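Two-arm sorting task for a school club: right arm keeps catching its own cable

Posted in Clubs and Competitions
Asked by Babita Katiyar, 10:13 in the morning
Viewed 200 times

I help run an after-school robotics club in Lelley. We have entered the Dikora challenge in September, where two arms have to pick small parts out of a tray and pass them across to each other. The pupils are 13 and 14 and have done nearly all the programming themselves.

The left arm is fine. The right arm reaches over to the tray at the back and does its pick, but on the way home it stalls in one run out of 10. The log gives an overload on the elbow joint and then the arm goes limp. We have tried slowing it down and it made no difference.

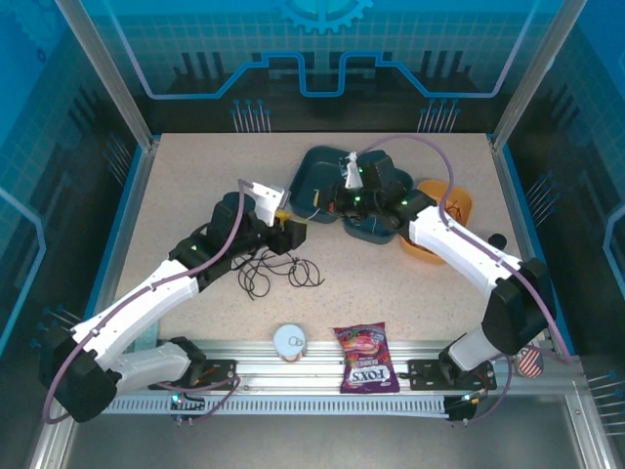 Our table during a practice run, right arm at the tray.

The pupils think it is the cable, as it stands up in a big arc over the arm. I thought it might be the motor. We have a spare motor but I would like to rule other things out before we take the joint apart. The rules say we can't change the arms but we can re-route cables and move anything on the table. Has anyone had the same fault?

2 replies

Brittany Ouellet
Your pupils are probably right. We had the same thing last year with our team and it was the cable each time.

With that much slack standing up over the arm, the loop can drop into the elbow when the arm folds back. It only has to catch for a moment to trip the overload. That would explain why you see it now and then and not on every run. A bad motor tends to get worse as it warms up, so look at the log and see whether the stalls bunch up at the end of a session. If they are spread out, leave the motor alone.

What we did:

Switched off and moved the arm by hand through the whole path, home to tray and back, watching the cable.
Put one soft tie on the upper segment, halfway along, and one near the base. Leave enough slack for the elbow to bend fully. Don't use hard zip ties, they cut into the sleeve.
Ran the same pick 10 times and wrote down the joint load for each.

I would also clear the loose black wires next to the left gripper, unless they are part of the task. Once the arms start handing parts over, a finger could hook one. Same for the things standing on the front rail between the arms. Ours had to be bare for inspection and we lost time on the day moving stuff.

Check the tray as well. If it slides when the gripper pushes on it, every pick after that is slightly off. We used a bit of grip mat.

ninent_bozkurt
swap the motor, takes 2 minutes. we always carry spares

Babita Katiyar
Thank you Brittany. I looked at the log and the stalls are spread all through the session. We have tied the cable in two places and had no stall in the first 10 runs. I will leave the motor where it is for now. The grip mat is on order.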